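Days Out > Factories & Workshops > Skernis

Two hours at the Sturkitz jam works, Skernis
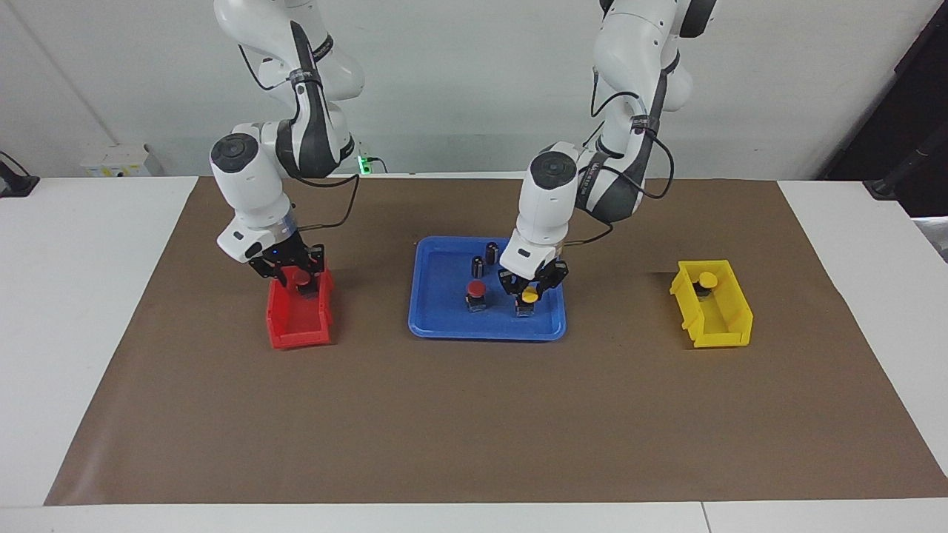
Red and yellow bins and a blue tray on the brown paper.

I'd been meaning to do the Sturkitz tour ever since we moved to Jorham, and in February I finally got myself on the bus (the 62, stops right by the gate, get off after the chapel). It's free but you do have to ring up first, and they only take small groups, so don't just turn up like the couple behind me did!

You start in the fruit store, which is freezing, so bring a proper coat. Then it's hairnets on and through to the boiling room, and oh, the smell. It was marmalade season when I went and my scarf still reeks of oranges. They cook it in big open pans, 300 jars to a batch, and our guide let us watch one go from thin and sloshy to properly set. She does a wrinkle test on a cold saucer, same as my gran did, though gran never had to shout over an extractor fan.

The labelling room was a bit dull if I'm being picky, and we stood in there far too long while someone asked about postage. The tasting made up for it. Seven or eight jams, decent bread, and as much tea as you like. The damson was lovely and the rhubarb a bit sweet for me, but the one to go for is the Major, their thick dark marmalade with whisky in it. I bought 2 jars and should have bought more, as one has gone already.

Loos are by the shop, parking is tight, and there are steps up to the boiling room with no lift that I could see. The café shuts at half past three so have your cake before the tour.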